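Govby Teach 4 — Hand Demonstration and Teleoperation Kit

Order code 3082
Page revised 2023-08-19

Overview

Teach 4 records manipulation tasks from a human operator and stores them as training episodes for a four-finger robotic hand. The operator either moves the hand directly (hand guiding) or drives it from a glove controller at a separate station (remote control). Both modes write the same episode format, so recordings can be mixed in one training set.

The kit fits the Gallatano and Jatoi arm series. Other arms need the Vukudon adapter plate and a driver that accepts joint targets over Ethernet.

In the box

Glove controller, left or right, specified at order
Wrist camera with mounting ring and cable
Foot pedal, two switches
Interface unit with power supply
Hand guiding grip, clamp-on
License for Teach Recorder, one workstation

The arm, the hand and the workstation are sold separately.

Hand guiding

With the grip fitted, the arm goes into gravity compensation when the left pedal is held. Release the pedal and the arm holds position. The fingers can be posed one at a time or closed together with the trigger on the grip. Hand guiding suits short tasks with few contacts: placing, pushing, opening a drawer. It does not suit tasks where the operator's own arms would block the wrist camera.

Payload must be entered before the first session. A wrong payload value makes the arm drift while the pedal is down, and the drift is recorded with everything else.

Remote control

The glove maps the operator's thumb and three fingers to the four fingers of the hand. The little finger is not tracked. Wrist pose comes from the tracker on the back of the glove and can be scaled from 1:1 down to 1:4. The right pedal works as a clutch — lift it to reposition your own arm without moving the robot.

Calibration uses three poses (flat, fist, pinch) and has to be repeated for each operator. Profiles are saved by name on the workstation.

Recording

Joint positions, finger commands, pedal state and wrist video are time-stamped by the interface unit. An episode can hold up to 1000 seconds. Longer tasks should be split at a natural pause. Episodes can be trimmed, labeled and marked as rejected in Teach Recorder, and a rejected episode stays on disk until it is purged.

Wrist camera view

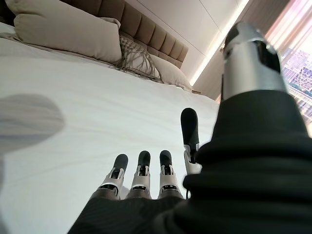 Camera placement decides how much of a demonstration is usable. The ring sets the camera behind and slightly above the back of the hand so that the fingertips and the target surface share one view. Over a bed with a white sheet, the dark fingertip pads stand out clearly, and three fingers side by side can be told apart by the gaps between them. The silver cylindrical joint on the right takes up a good part of the view and hides whatever is behind it, so approach a target from the side away from that joint where the task allows. Fabric covers on the hand should be pulled snug before recording. Thick folds near the lens cost image area. Lock exposure on the work surface if there is a window or a lit strip in view.

Specifications

Interface unit weight: 951 g
Glove cable length: 351 cm
Tracked digits: four
Motion scaling: 1:1 to 1:4
Arm connection: Ethernet
Supported arms: Gallatano, Jatoi; others with Vukudon adapter plate

Firmware

The June firmware corrects a fault in which the clutch state was missing from trimmed episodes. Episodes trimmed under older firmware should be exported again from the untrimmed original.

Spare parts

Glove liners, pedal cable, mounting ring and grip clamp can be ordered individually. Quote the kit order code and the glove side.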